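Unit 9: Automation and the people beside it

Our case this week is Prumadau, a curtain and linen workroom with 26 staff, and I love teaching it! Handling fabric was long the job machines couldn't touch - cloth sags, folds and slips.
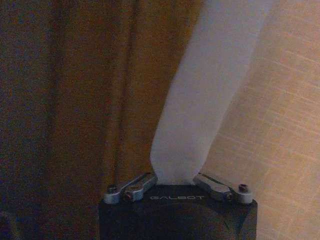 Fig. 2. White cloth pinched between the two metal fingers of a gripper.

Look at how little of the cloth is held. Sewers at Prumadau used to do all the lifting and holding themselves. Now they teach grips, check hems and decide when to step in, and two of them moved up to cell lead.

For discussion: who should set the pace, the sewer or the cell? Bring notes on the Elau reading.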